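We use cookies to remember your login and your forum settings. Accept / Manage preferences

Rastaven Rum Board > Tasting & Opinions > Bravthorpe Navy Strength: new batch, same bottle, less rum?

caskwidow
Opened the new Bravthorpe last night next to the dregs of my old one. Same label, same price, and somebody has let the air out of it. The old batch was burnt banana and road tar. The new one is banana bread from a hotel breakfast. Please tell me I have a cold.

dunder_pete
You have a cold. I bought two in May and they're fine. A bit sweeter up front, maybe, but the tar shows up after ten minutes in the glass.

caskwidow
I gave it an hour. I could have met the tar at the airport.

molasses_jones
With caskwidow on this. The still at Kerslake was down for most of last year and the juice had to come from somewhere. My money is on column rum with a splash of the good stuff for the family photo.

dunder_pete
Your money is always on column rum. You said the same about Disetham, and then they put the still type on the back label.

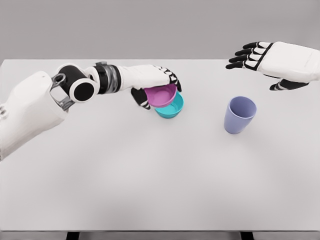 Copying in the bit of the distillery newsletter that matters, so we can all argue from the same page:

"Batch two is a blend of 2,732 liters drawn from pot still casks only. Our blender, Farah Setiawan, chose a higher share of younger rum to bring the fruit forward. Bottled at 60 percent, no sugar added."

So: pot still, younger, fruitier. I'll take my apology in miniatures.

molasses_jones
"A higher share of younger rum" is a lovely way to say the old casks ran out. Fine, I withdraw the column. I do not withdraw the hotel breakfast.

fourfingers
Am I the only one who likes the new one better? The first batch tasted like licking a driveway. I got through it out of respect for the price.

caskwidow
Yes, you are the only one.

tiki_aunt
Not the only one. It makes a much better daiquiri. The old batch flattened the lime and then sat on it. Use less than you think, though, it's still 60 percent and my brother-in-law is still on my couch.

dunder_pete
Old batch is listed at up to 100 dollars now, by the way. If you two hate it that much, I can be over with a funnel.

fourfingers
Mine's gone down the sink with some ginger beer. By way of me.

caskwidow
Tried it again tonight with a spoonful of water. There is some tar. I'm not discussing it further.

Contact the moderators | © Rastaven Rum Board | Back to top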